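Home Files Issues Wiki Releases

# Karville Condiment Names

A word list of sauce and condiment names, with spelling variants and the towns where each one was collected.

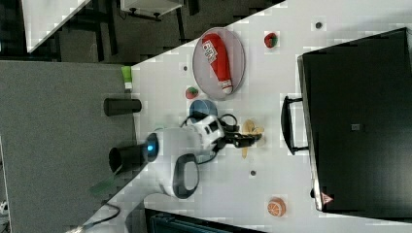

Red squeeze bottle with a white cap, on an oval tray.

## What is in it

The list has 422 entries. Each entry is one name that people use for a sauce, relish, pickle or spread, written the way the speaker or the menu wrote it. Most came from diner menus, church cookbooks and short interviews in Karville and Prendergast.

The data is in one file, names.csv, in UTF-8 with commas. Fields:

- name – the form as collected
- headword – the form we group it under
- town – Karville, Prendergast or Pinach
- source – menu, cookbook or interview
- note – free text, often blank

Headwords are lowercase. Names are left alone, so "Catsup", "catsup" and "CATSUP" can all show up in the name column under the headword "ketchup".

## How it was collected

Ashraful Sivakumar typed in the menus and cookbooks by hand. Interviews were done in person with 40 speakers, who were asked what they call the things they put on fries, eggs, hot dogs and cold meat. Answers were written down on paper and entered the same day.

Pinach was added in January and is thin. It has cookbook entries only.

## Known problems

- "Chili sauce" covers at least 2 different things and we did not split them. Check the note field.
- 5 entries have no town. They came from a cookbook with the cover missing.
- Brand names used as common words are kept if a speaker used them that way. Brand names printed on a menu as brands were dropped.
- "Red sauce" is under "ketchup" for Karville and under "tomato sauce" for Prendergast. This follows what the speakers said they meant.
- Some older cookbooks hyphenate at line ends. A few false hyphens may be left.

## Using it

The file opens in any spreadsheet program. If yours turns blank notes into zeros, import the note column as text.

Please do not use the counts to say how common a word is. Menus from the same owner repeat each other, and we kept the repeats.

## License and changes

Free to use and change with credit to the Clatard word lists. Last edited Monday, August 26, 2019. Send corrections through the Issues page, with the headword in the subject line.

Related lists

Clatard Sandwich Names
Clatard Porch and Yard Words
Prendergast Street Nicknames
Pinach Cookbook Index

This site uses cookies to remember your settings. Accept / Read more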